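Plutport finally gets a refill shop, and I brought too many bottles

12/05/2022

Okay, so it's open! After all the back and forth over the old shoe repair place on the harbor side of Plutport, the paper came down off the windows this morning and Wastness is in business. I was there when they unlocked the door (yes, with a tote bag full of empties, and yes, I was a little embarrassed by how loudly it clanked on the bus).

If you missed the story so far, Wastness is a refill shop. You bring in whatever empty container you have, they weigh it, you fill it up with shampoo or dish soap or laundry liquid or whatever, they weigh it again, and you pay for what went in. Rosalía Vidal, who owns it, used to run the same thing out of a van that parked behind the library, which some of you will remember mostly for the line it caused. She told me the van was a nightmare in February. The hand soap got so thick it wouldn't come out of the tap, and she stood there with a hair dryer plugged into the library's outside socket trying to get it moving.

"I like having walls," she said. "I like having a sink even more."

The shop is bigger than it looks from the street. Kitchen and laundry stuff is on the left as you walk in, bathroom stuff is on the right, and there's a long counter at the back with the scale and a basket of clean donated jars for people who forgot theirs. The floor is still the old shoe shop floor, heel marks and all, and I really hope she keeps it. It smells like lemon and a bit like paint.

Now, the reason this took so long. The lease was held up because the building's owner, Tovar, wanted a say in what kind of drains went in, and then the plumber wanted a say in what Tovar wanted, and it just went around like that all summer. A petition went up at the bakery asking everybody to please get on with it, and more than 200 people signed. I was one of them, so you can take this whole report with that in mind.

What surprised me is who was in the line. I figured it would be the same crowd as at the van, and a lot of it was, but there were plenty of guys in there with shaving stuff and body wash. Rosalía says that's the part of the business that has grown the most, and she's given it a full shelf near the door. She thinks it's mostly down to the bottles. They tend to be small and sturdy with a flip-top cap, and people feel dumb throwing one out when there's nothing wrong with it.

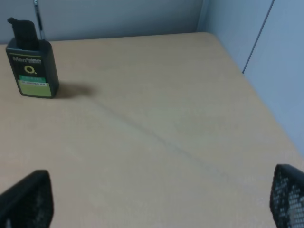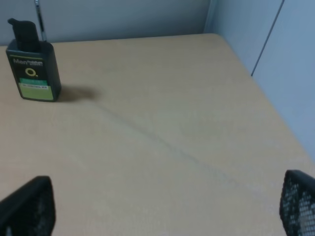 Ju-won Joo was ahead of me with a shoebox of the things that he'd been saving since the van stopped coming. He does the early shift at the ferry office and showers there afterward, so he goes through a lot of body wash and leaves a lot of bottles in his locker. His wife, Hwa-young Yeon, was next to him holding an olive jar and looking like a person who'd been hearing about the shoebox for months. "It was on top of the dryer," she told me. "Every time it ran, they rattled." She filled the olive jar with dishwasher powder and said she was never coming on an opening day again, but she did take a loyalty card!

A few practical things, because I know I'll get emails.

Your container has to be clean and completely dry inside. They will check, and they'll send you to the drying rack if there's water in the bottom. Rosalía was nice about this but very firm. Water in the bottle can make the product go off, and then you'll be back complaining about it, and she'd like to skip that conversation.

Take the cap off before they weigh it, or leave it on both times. The woman ahead of me at the scale took hers off in between and they had to start over.

If your bottle still has its old label, you get a plain sticker that goes over it, with the name of what's in it now. Please let them do this. I once washed my hair with fabric softener on vacation (long story, very shiny hair) and I wouldn't wish it on anyone.

You can't refill anything that held bleach, motor oil or medicine. There's a sign, but the sign is behind the door when the door's open, so I'm telling you here.

The liquids come from Tristex, in big drums that go back to be filled again when they're empty. I asked whether the drums really do go back, and Rosalía walked me out to the yard to see where they get picked up, so I guess I had that coming. There's an unscented version of nearly everything. The mint shampoo was already running low by the time I left and I got the last of what was in the tap, sorry.

Prices are the thing I can't give you a clean answer on yet. Dish soap came out cheaper than what I normally buy, and conditioner came out a little higher. Han-gyeol Noh, who works the counter, said they're going to put up a board with prices next to what a typical grocery store charges, but he's the one who has to letter it and he's been busy hauling drums. For now there's a price on each tap and you do the math yourself.

They're also running free classes in the back room. There are two to start with: how to make a basic all-purpose cleaner, and how to get old labels off glass without losing your mind. Hye-jin Chae is teaching both. If you took her mending class at the community center you know she goes fast and brings snacks. Sign up on the clipboard by the scale.

Parking is bad, same as it always is on that side. There are only two spots out front and the fish truck was sitting across both of them when I got there. The bus stop is right at the corner, though, and there's a bike rack by the harbor wall if you don't mind the seagulls.

The shop is closed for lunch for now, until Rosalía can hire somebody else, and she said to tell people that she's looking. You'd need to be able to lift a drum with help and be okay with smelling like lemon when you get home. Ask for her at the counter, or leave your number with Han-gyeol.

I went home with shampoo, hand soap, dish soap and a jar of laundry powder I had no plan to buy. I still have half a tote bag of empties under the kitchen table, so I'll probably see some of you there next week.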